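Plarwood Pavement Rules Pack
For delivery robots and other small machines that share the footway

Made by Ballent. Current edition: 1 July 2020

The Plarwood pack is a set of written rules and matching simulated streets for teams who want their robot to behave well among people on foot. We love this one! It began as a checklist that Algirdas Vītola kept for his own test drives at Skundbridge, and it has grown into 18 rules, each tied to street scenes you can run as often as you like before a wheel touches real paving.

What the rules cover

Keeping a steady line beside walls and fences. Giving way to anyone on foot, from any side. Stopping well back from the kerb at a crossing and waiting there until the way is clear. Passing bins, bollards and lamp posts without swerving towards the road. What to do at a doorway, a dropped kerb or a narrow gap. Every rule is a sentence or two in plain words, followed by what counts as a pass and what counts as a fail.

We're especially pleased with the section on stopping. A robot that halts in the middle of the path may be safe in its own terms, but it's a nuisance to a person with a pram or a white cane, so the pack asks for a planned place to stop - and marks the run down if the robot doesn't have one.

How a run is scored

Each rule is tested over 1,000 simulated runs, with changes to start point, speed and foot traffic. Two people then read the log of every failed run and have to agree on the cause before it is closed. Long straight footways get more attention than you might expect, as small steering errors have plenty of room to build up.

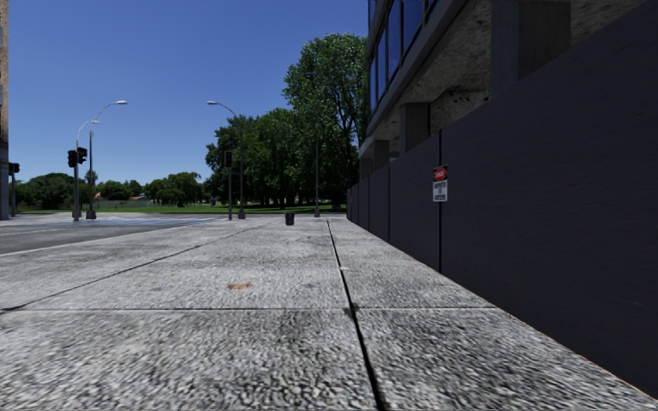 Joints between slabs, stains and worn patches should never make a robot brake. A low post should, if it stands in the planned path. Getting both right with the same settings is harder than it sounds, and Rule 7 is the one most teams come back to.

In the pack

Rule book, printed and as a file
Street scenes for the Žukauskas simulator
Score sheets and log reader
2 reader licences

Updates come out each January and are free to current users. Local law always comes first - please check what your council allows before any outdoor trial.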